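中文学习者论坛 > 生活闲聊 > 租房与居家

主题：合租厨房,公用的东西到底谁来洗?

pichit_n
发表于 2020年4月
大家好,我的中文是在学校学的,如果有写错的地方,请指正。
我和另外两个人合租,住在Tatomville车站后面的老房子。以前大家都上班,厨房很少有人用。现在三个人每天在家做三顿饭,问题就来了。水池里经常有锅,泡了两天也没有人认领。我想做一张值日表,但是有一位室友说,成年人不需要表。我应该怎么办?

homa.z
我支持做表。我们的房子住过七个人,没有表是不可能的。我们的规则比较简单:谁用,谁在睡觉以前洗好。垃圾和地板才按照表轮流。

Maeve_M
我不太同意楼上。表贴在冰箱上面,第一个星期大家很认真,第二个星期就变成吵架的证据。我以前的室友用红笔在我的名字旁边画叉,我到现在还记得那种感觉。我觉得先坐下来谈一次比较好。

homa.z
回复 Maeve_M:画叉是人的问题,表没有错。

pichit_n
谢谢两位。谈过一次了,谈得很客气,然后没有变化。
我再说清楚一点。锅和碗其实还好,最麻烦的是台面上的小电器。每个人都带了自己的来,插座只有两个,放在桌子上又占地方。 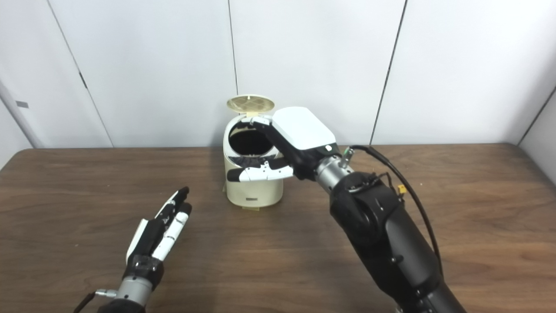 另外,带盖子的东西大家只擦外面,盖子里面的缝没有人管,时间长了有味道。我上个月一个人擦了全部,心里有一点不平衡。

niamh_nb
盖子的问题我有经验。能拆的先看说明书,拆下来用温水和一点洗洁精洗,不能拆的用旧牙刷。一定先拔插头。洗完以后不要马上盖上,开着晾一个晚上,味道会少很多。
至于插座,请不要在一个插线板上同时开几个加热的电器,这个比卫生更重要。

Maeve_M
可以问一下,电器一定要每人一个吗?我们最后只留一套公用的,其他的收进柜子,桌子马上就空出来了。

homa.z
这一点我反对。公用的东西坏了,谁付钱?我们因为一个搅拌机冷战了十一天。

Maeve_M
十一天……好吧,这个我没有遇到过。我们是每人每月放一点钱在罐子里。

lacey_k
我来补充一个中间的办法。不做“谁洗什么”的表,只定一个时间。我们是晚上八点,三个人一起收拾,听完几首歌就结束。不来的人第二天做饭给大家吃。语法上我不确定“收拾”后面要不要加“厨房”,请高手告诉我。

niamh_nb
回复 lacey_k:都可以,前面说过厨房就不用加。

pichit_n
lacey_k 的办法我很喜欢,而且那位不喜欢表的室友很会做饭,他大概不会反对。今天晚上我去说。柜子也量过了,最下面一层可以放两件不常用的。插线板我会换位置,谢谢 niamh_nb 提醒。

homa.z
我还是觉得应该写下来,哪怕只写一行。等到十月有人搬走,新的人来了,你又要从头解释一遍。

Maeve_M
写一行我可以接受,不要用红笔。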